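Stitlow schools will put $886 a seat into Flolter, an online training course meant to teach teachers how to build their own virtual lessons. The district has signed up 53 teachers for a February start.

The sales pitch is familiar. Flolter says teachers will leave "ready to create" after 3 evening sessions. It does not say what they will have created, or whether any student learned more from it.

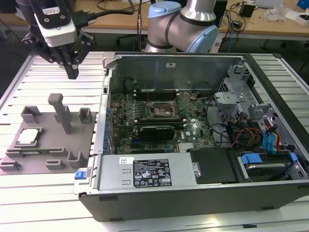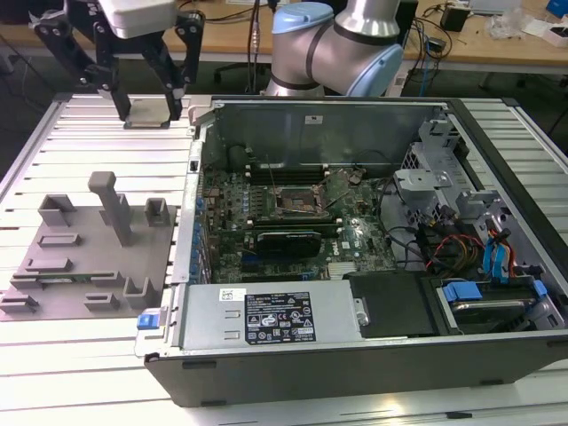
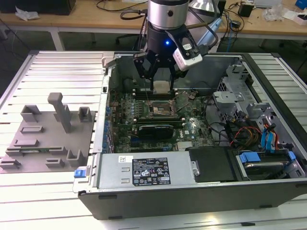
Skaten, a parent who wrote to the district, asked why the last package, Ansari, was dropped after one year if tools like these work so well. "We paid for 639 logins and my kids used theirs twice," the letter said.

The district replied that Ansari was "a different kind of product." Both promise immersive lessons, and both bill by the seat.

A report on the Flolter course is due before summer. The district has not said who will write it, and the contract lets the company pick which results to share.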